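Bindu Rao
November 2023

A few of you asked how the coffee thing went after the move, and I started typing an answer and it got far too long for a reply, so I'm making it a thread. Get yourself a cup of something first, I'm slow to get to the point and always have been.

For anyone new: I grew up in a filter coffee house. My mother made the decoction the night before in a little brass filter, and by the time we were up the kitchen smelled of it right out to the back steps. Hot milk, too much sugar, poured back and forth between two tumblers until it had a head on it. We were allowed a half cup from age 10, which my cousins thought was scandalous.

I carried that filter to college and then to every apartment after. Then in March we moved 600 miles to Dustari for my husband's job, and the filter was in the one box that didn't turn up. I cried over it more than I did over the good dishes (which also didn't turn up!). I know it's a filter. You didn't know that filter.

So, for the first time in my adult life, I had to find out how other people make their morning coffee. And people are so generous about this if you ask! I asked everybody. I asked the man who came to read the meter. He drinks instant, standing up, with a spoon of condensed milk in it, and I've tried it now and he has a point.
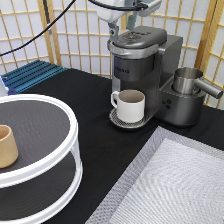 Single-serve machine with a white mug waiting on the tray.

The pod people are the most cheerful of the lot, I found. My sister-in-law is one. She has two kids under five and a job that starts at an hour I don't want to discuss, and her feeling is that if coffee takes longer than finding a matching pair of socks, it isn't for her. I used to tease her about it and I have formally apologized.

What I had never understood is that for her the coffee is the part of the morning she doesn't have to think about. For my mother it was the part she thought about most. Same drink, same hour of the day, and they'd both be lost without it. I keep turning that over while I do the dishes.

Then there's the Trương family next door, who had us over in our second week when we still owned exactly one chair. Mr. Trương makes it with the small metal drip filter that sits on top of the glass, and you wait. You really do wait. We talked for so long over that first glass that I learned all 13 grandchildren's names and forgot them again on the walk home.

He told me the trick is not to poke at it. I poke at it. My mother's filter had the same rule and I broke it there too, so I suppose I'm consistent.

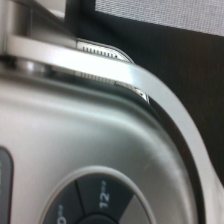 Close-up of the dial, brushed silver all around it.

I've been thinking about strength, too. My mother never measured anything. She'd say "your father's coffee" or "visitor coffee" or "exam coffee" and we all knew exactly what she meant. Exam coffee could have held up a roof. If you'd asked her for a number she would have thought you were unwell.

Downtown there's a bakery called Trurneta where the lady behind the counter works the same way. She looked at me on my third visit and said "you're a strong one," and I've had the strong one ever since, and I've never once asked what's in it. They also do a cardamom bun that sells out early, so please don't all go at once.

I did try to be sensible and buy a replacement filter. I ordered one, and it came, and it's perfectly nice and it's stainless steel and shiny and it drips too fast. I packed the grounds down harder. I packed them down less. I bought 3 different grinds from Unero, the little roaster by the post office, and the young man there was so patient with me that I ended up bringing him banana bread.

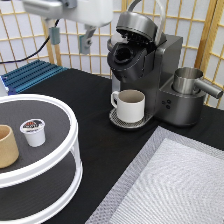 My mother's advice over the phone was, and I quote, "Use more chicory and stop fussing." She's 81 and she has been right about most things. I added more chicory and stopped fussing, and on Tuesday-type mornings, you know the ones, gray and everybody running late, it came out very nearly like home. My husband drank his without looking up from the paper, which in this marriage is a rave.

The box still hasn't turned up, by the way. I call the moving company now and then and we have a nice chat. I believe they know my voice.

Anyway, I'd love to hear what was on the stove or the counter in the house you grew up in. Tea people too, of course, I'm married to one on weekends. Tell me who made it and what they'd say if you made it wrong. I'll read every one, though it might take me until after dinner.

More from Bindu Rao
The banana bread, since you asked
Things our first winter coat drive taught me about zippers
My mother's pickle jars, a short history
Walking to the Dustari post office the long way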